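Hundura Support – Ticket thread
Subject: Kallen hand, pickup from basket stalls when the glove cover is on
Product: Kallen hand with padded cover, laundry kit
Status: Solved, waiting on customer confirmation
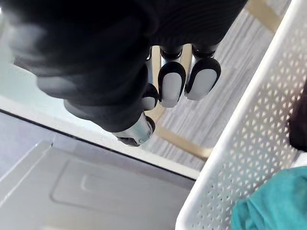
Customer wrote:

Hello again, and thank you for the quick answer on my last ticket, which got us past the pairing trouble in no time. We bought the laundry kit through Vustley in January and on the whole we are very happy with it. The trouble now is with the pickup routine. The arm moves over the basket, the fingers open, the hand goes down, and then about one time in three it stops with "grip force out of range" before it has touched any cloth at all. If I press Resume it usually carries on as if nothing had happened, and sometimes it does a whole load that way with me standing next to it pressing Resume, which rather defeats the purpose!

Things I have tried so far: restarting the controller, running the finger calibration (passed), moving the basket a little further from the arm, and lowering the speed to 60 percent. The lower speed seemed to help for one load and then the stops came back, so I don't trust it. Firmware is the one it came with, I haven't touched that.

Support replied:

Hi there, and thanks for such a thorough write-up – it saves us both a round of questions. Good to hear the pairing is behaving.

A force warning before contact nearly always means the hand feels something pulling on it, and with the padded cover fitted the first suspect is the cover. If it sits a bit too far down the knuckles, the fabric goes tight as the fingers open and the sensor reads that as load. Could you please run one test for me? Power the arm down, take the cover off completely, power up again, and do 6 pickups in a row with the same basket and the same cloths. Then put the cover back on and do 6 more. Leave the speed at 60 so that we only change one thing at a time. And if you could send the log from both runs, I'd be grateful (Settings, Service, Export log, it goes to the USB stick).

Customer wrote:

Done, both logs attached. Without the cover: no stops. With the cover: 2 stops, both while the fingers were opening. So I think you are on to something. I would like to keep using the cover, though. The arm works right beside our appliance and I don't want the hand knocking against the lid.

I also noticed that the thumb seems slower to open than the fingers when the cover is on. Is that part of the same thing or should I be worried?

Support replied:

Lovely, those logs are just what I needed, and no, please don't worry about the thumb. It shows the same extra load in the log, a little later than the fingers, and without the cover it opens on time. I'd say the motor is fine.

Please try this:

1. Power down and loosen the cover strap at the wrist.
2. Slide the whole cover back toward the wrist until the knuckle joints can bend without touching fabric.
3. Open and close each finger by hand, slowly, and the thumb too. If you feel the cloth tug, slide it back a bit more.
4. Fasten the strap, power up, and choose Hand, Accessories, Padded cover, On. It is off by default, and I suspect nobody switched it on at setup.
5. Run the zero-load routine with the hand open and clear of the basket.

Step 4 matters more than it looks. With the setting on, the controller allows for the drag of the cover and opens the thumb a touch earlier. Once all that is in place you can go back to full speed.

Customer wrote:

The setting was indeed off. I did all five steps last night and ran 32 pickups at full speed this morning, no stops. The thumb keeps up now as well. One small suggestion, if I may: the Hà quick-start card that came in the box shows how to fit the cover but doesn't mention the menu setting, and I would never have gone looking for it there.

Support replied:

That is a very fair point about the card, and I have passed it on to the people who look after the printed material. Thank you for sticking with the tests! I'll leave the ticket open for another week in case anything comes back. If it does, just reply to this message with a fresh log and it will land with me.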